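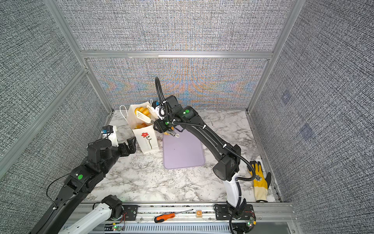

Visit Report: Motico Manipulation Laboratory, Rinditz

Purpose of the visit

In October, a delegation from the Lachance Institute toured the Motico laboratory in Rinditz to review its work on two-arm manipulation. The program, named Ninura, studies how robot arms can learn household and retail tasks from demonstrations given by human operators. Our group was asked to report on the method and on its possible use in the Institute's own training program.

The method

Ninura does not rely on hand-written motion plans. An operator guides both arms through a task while the system records joint positions and the views from the cameras. A single control policy is then trained on the full set of recordings. At the time of our visit the set held 2,626 demonstrations across 63 tasks.

The laboratory's main research question concerns tool use. A two-finger gripper handles rigid objects well, but soft baked goods are easily crushed or dropped. The team therefore has one arm work with a slotted spatula while the other stays free to steady a container. The task we were shown involves pastries, a paper gift bag and a cutting board — a deliberate choice, we were told, as the bag is light and shifts when touched.

Results presented

The staff compared policies trained on tool tasks alone with policies trained on the full set. According to their presentation, the broader training helped most in the approach phase, when the spatula must come in low and at a suitable angle. It helped less once the food was in motion. The laboratory repeated the comparison with 3 camera arrangements and reached the same finding each time.

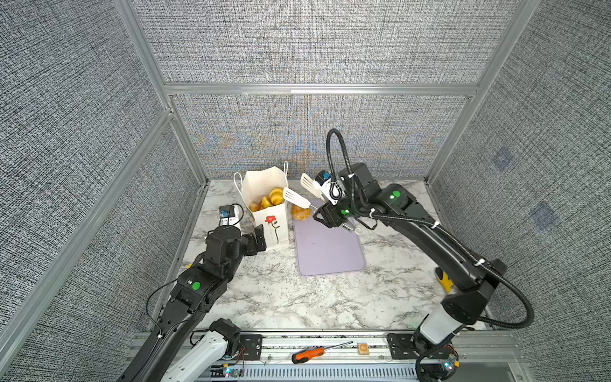
The Ninura workcell, with a slotted spatula held just above a bread roll and a gift bag of pastries beside the cutting board.

Discussion

Members of the delegation asked how failed attempts are treated. These are kept and labeled — the team considers them useful for teaching the policy to recover — but they are left out of the first stage of training. Questions were also raised about the time needed to prepare new operators. The laboratory currently schedules 2 practice sessions before any recordings are accepted.

Follow-up

The Institute has requested a copy of the labeling guidelines and the task list. Motico has agreed to provide both, and a return visit to Rinditz will be considered after they have been reviewed.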